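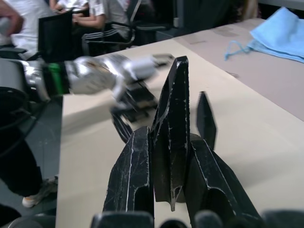
Photo: Bansal

Search this site Go

I went to Bamdale on a Tuesday to be told why a work table should cost $911, and I went in a bad mood. The big pale tabletop has been all over the place for a couple of years now. Every shop that sells one says it makes a room calmer. I own a dark brown table with a burn on it and I am perfectly calm.

The owner of Bansal has been selling tables for 22 years and didn't want to be named, "because then people call me at home about drawers." She agreed that the color was a fashion. "Sure it is. Before this it was gray. I couldn't give you a beige table in the gray years."

So why should anyone pay for it? She talked for a while about light. A pale top, she said, lets you see what you're doing, and you drop fewer small things on the floor for good. I said you could get that from a desk lamp. "You could. You'd also get glare, if the top's shiny. Ours is smooth but it isn't a mirror. You still get a shadow under your hand, a soft one, and that helps you judge how far off the surface you are."

I can't say I have ever needed to judge that, but I wrote it down.

Coffee was the obvious question. She said the Wiltach, the model she sells most of, will take a spill if you wipe it up "in a reasonable time." What's reasonable? "Before lunch." And if I put it down at night and find it in the morning? "Then you have a ring, and you own a table with a ring." I liked her better after that. The brochure, which I had read in the car, says the finish is worry-free.

Size was where we disagreed most. The Wiltach is 38 inches deep, and I think that is too deep for anyone who sits on one side of it. The back third fills up with mail. She said people who really work at a table spread out sideways and backward and complain when they can't. "You're thinking of a desk. A desk you sit at. This you stand around, you lean on it, you come at it from the left or the right, whatever you need."

Does she have one herself? There was a pause. "I have two. One is under a sheet."

I asked about the other brand people mention, Noltadia, and she wouldn't run it down, except to say that its corners were sharp. I checked at a showroom on the way back. They were a bit sharp, and the price tag was lower. I haven't bought either one, and she has my number if the price comes down in March.

Contact us | Copyright Bamdale Home Pages, all rights reserved | Back to top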